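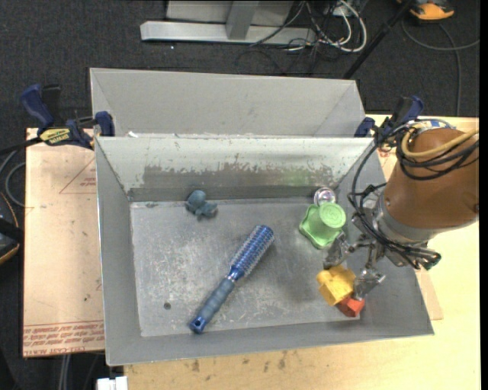
Picking from the front bin, with both clamps in place.

Section 4. Your first bin pick with the Zerkura arm

You've done the fiddly part already, so take a breath, and let's get your Zerkura picking things up!

1. Set the front bin within easy reach of the arm and clamp it near the rear corners. Snug is plenty (there's no need to lean on the handles).

2. Put in 5 small items and something longer, like a hairbrush. Spread them out a bit, though it's fine if a couple of them overlap.

3. Move the arm slowly through its reach by hand and watch the cables as you go. They should loop freely over the cover and never pull tight.

4. On the Alo screen, choose Practice Pick and set the number of tries to 3.

5. Stand back, then press Start.

Note: Scratches and worn paint inside a bin are nothing to fret over. If the arm keeps reaching for a bare patch, run Relearn Bin from the same menu with the bin emptied first.

Caution: Keep your fingers out of the bin while the arm is powered, even when it seems to be resting. Code 113 means the gripper has met the wall; press Stop before you move anything.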